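Workshop Tips: Good Habits With Hand-Held Grippers

These are the house rules we follow at Drovport whenever two or more people are working with hand-held grippers in one room. Most of them are about the floor.
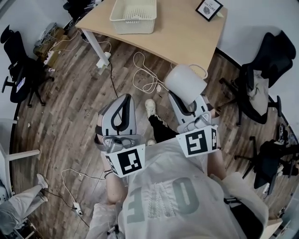

FLOOR AND CABLES

Look down before you step. With a gripper in each hand you can't catch yourself, so know where the cables run before you pick up the tools. Run each cable along the wall where you can and tape down any that must cross the floor. Keep power strips out of the walkway.

If an object sits on the floor, push it slowly and stop if its cord goes tight. Chairs go back against the wall - wheels roll when you lean on them.
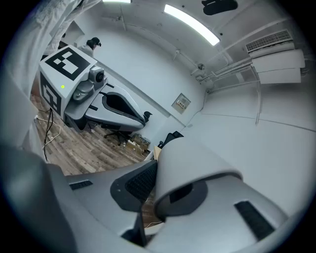
Keep the printed markers clean and in view. Wipe them with a dry cloth and don't put tape or fingers over the pattern. Replace a marker when a corner starts to lift.

Leave 63 inches between your tools and the next person. Speak up before you walk behind someone.

Closed shoes only, and tie back loose straps or sleeves. Check the finger pads every 200 grasps and change them at 400, or sooner if they are torn.

Ľubomír Slanina keeps the spare pads and markers in the Stekero drawer. Write down what you take.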